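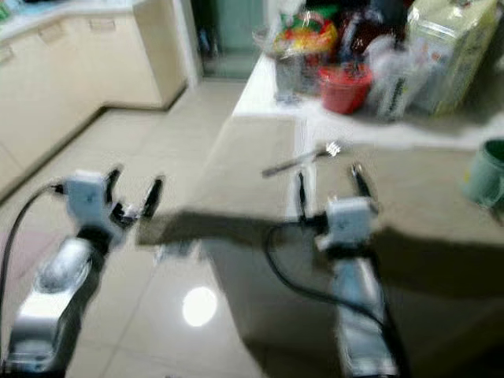 *Figure 4.1 A fork on a pale kitchen table. Where should it go next?*

# Chapter 4: The Table and the Drawer

I learned to lay a table before I learned to tie my shoes, and I learned it wrong. For years I put the fork on the right because that was the hand I ate with, and my family let me get on with it. Then I took a job in the dining room of a small hotel in Okberg, and on my first morning I laid an entire room back to front (every single table!) before the first guests came down at seven. I've been interested in cutlery ever since.

You've already met floors, worktops and sinks in the first three chapters. Now we're going to stay in the kitchen and look at the small metal things that pass through it every day: forks, knives, spoons, and the drawers they live in. It sounds like a thin subject, I know, but an ordinary household handles its cutlery more than almost anything else it owns, and most of us have never once thought about how we do it.

## Before you start: the kitchen diary

When I was putting this chapter together I kept a diary of my own kitchen in Montecinos for 63 days. Every time a fork, knife or spoon was picked up and put down somewhere else, I made a mark on a sheet taped to the fridge. By the end I had 2,237 marks. Of those, 686 were spoons being moved out of somebody's way, which I found slightly shocking, and I still haven't worked out who was leaving them there. (I have my suspicions.)

You don't need to go on for that long. Three days is plenty for the exercise at the end of section 4.2, and you can use the Pruvar sheets at the back of the book or just rule up a page of your own.

## 4.1 Where things rest

Let's start with a word I'll be using a lot. A **resting place** is any spot where an item stays between two uses. The drawer is one, and so is the draining rack. The table is another, although people tend to leave it off the list when I ask them.
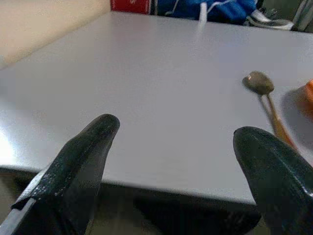 A spoon lying near a plate on a table is at rest, and you can't tell from the spoon alone whether it's waiting for soup or waiting to be put away. I walk past things like that all the time at home. My hand goes out, then I think, is that one meant to be there? and I leave it, and an hour later I do the whole thing again. That little pause has a name too. We'll call it a **stall**, and in section 4.3 we'll look at a few ways of getting rid of it.

The simplest is to agree on where a thing goes before it's needed. In the hotel we used the plain setting, and it's the one I'd like you to learn first:

- fork on the left, tines up
- knife on the right, blade facing in towards the plate
- spoon to the right of the knife, bowl up
- all the handles in line with each other, a thumb's width from the edge of the table

Try it now if you've got a table handy. Lay one place, step back, and look along the ends of the handles from the side. They'll be crooked. Mine always are the first time, and I did it for a living!

Once you can lay one place without looking at the list, lay the one opposite. This is where most people come unstuck, me included, as left and right swap over when you face yourself across the table. Walk round and stand behind the chair. It's slower, but you'll get it right, and after a few goes you'll be able to do it from where you are.

## 4.2 Lifting and carrying

Pick up a fork by the middle of its handle and notice where your fingers go. In the old Skuton dining-room handbook, trainees were told never to touch a tine or a bowl, only the handle, and I still can't watch anyone grab a spoon by the wrong end without wincing. Keep a fork and a spoon beside you as you read this section, and we'll begin with the fork.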